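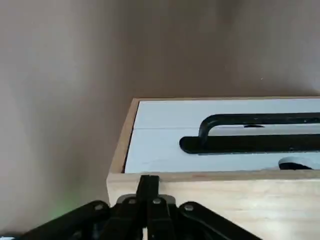 Wrist cam, gripper at the front of the box, handle up and to the right.

seamripper
Grasp planner question. It keeps scoring the rim of the wooden box above the black handle. The handle is right there on the white panel, the most grabbable object in the county, and my planner wants lumber. Running Detance with the stock weights, top 100 candidates kept.

oldbus_lowvolts
Black handle, dark slot under the bar. Your depth is probably mush there. Plot it before you blame the planner.

seamripper
Plotted. 2486 valid points on the handle crop, and the bar and base plate come out as one blob. So, mush.

kettlelogic
Disagree that it's depth. Detance penalizes anything near a surface, and that bar sits close to the panel. Drop the clearance term and try again.

oldbus_lowvolts
Drop the clearance term and it'll plan straight through the panel. Ask me what a new fingertip costs.

kettlelogic
I said drop it, I didn't say run it on hardware. Replay it in Lerkdale like a civilized person.

seamripper
Replayed with clearance off. Handle now ranks 429 out of 1000, up from unranked. The round hole near the front of the panel is in first place.

oldbus_lowvolts
Congratulations on your hole.

kettlelogic
OK, it's a bit depth. Mask the hole and fuse a few views before you score anything. I still say the clearance default is dumb.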